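Stuvix two-arm bench kit: review after three months

We run a small teaching and testing lab at Redolcombe and have had the Stuvix two-arm kit since November. It replaced a single arm from another maker which was fine for moving trays but no use for anything that needed one hand to hold and another to pour. We paid for ours, through the dealer Dağdelen, and nobody at either firm has seen this before it went up.

The kit comes on a pallet in 3 boxes. You get two arms, two grippers, the rail base, a stop switch, cables and the control software on a stick. You need your own computer and your own table. The printed manual runs to 102 pages and is clear on bolting things down, less clear on everything after that. Assembly took two of us a morning and a bit of the afternoon, most of it spent on getting the base level.

Most of our work is simple liquid handling with cheap plastic ware: hold a flask steady, bring a funnel to it, pour, put things back.

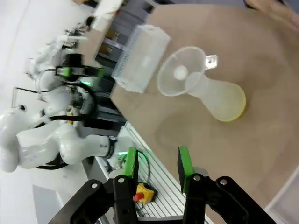
Flask and funnel on the bench, with the stop switch between the fingers.

The grippers are the best part of the kit. The green pads are soft enough to hold thin plastic without denting it and they wipe clean. I ran 87 pick-and-place cycles with a plastic flask, one after another, and it dropped the flask twice, both times when I had set the grip force too low. Glass I would be more careful with. The pads do pick up dust, and a dusty pad slips, so wipe them at the start of each day.

The fingers open wide enough for most bottles we use. They are less happy with small caps. Unscrewing a cap can be done but it is slow, and in practice we take the caps off by hand before a run.

Seeing what the gripper is doing is where the kit has given us trouble. Clear plastic is hard for any camera, and the software lost the rim of the funnel often enough that I ended up putting a strip of tape on it. White bottles on a pale table are nearly as bad. A darker mat helped, and I would buy one with the kit.

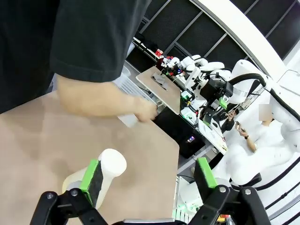
The software itself is decent. You can move an arm by hand, save the points and play them back, and someone new to it can have a simple task running before lunch. Getting both arms to work together takes longer. The timing screen is fiddly, there is no undo, and I lost a good routine by saving over it. Back up your files somewhere else.

Noise is low. You can hold a normal conversation next to it. The cables are thick and stiff and need more slack than the manual says - ours pulled tight on the first full reach and I had to stop the arm and re-route them.

Support has been mixed. Dağdelen answered the phone and sent a replacement cable quickly. A question sent to Stuvix about the timing screen took 21 days to get a reply, and the reply was a link to the manual. We also looked at the Hillwood kit before buying. It has better software, but the grippers were harder and the dealer could not lend us one to try.

Good: grippers, quiet running, easy to teach simple moves.
Less good: clear plastic, small caps, two-arm timing, slow replies from the maker.

I would buy it again for pouring and moving work. If most of your day is opening small tubes, try one on your own bench first.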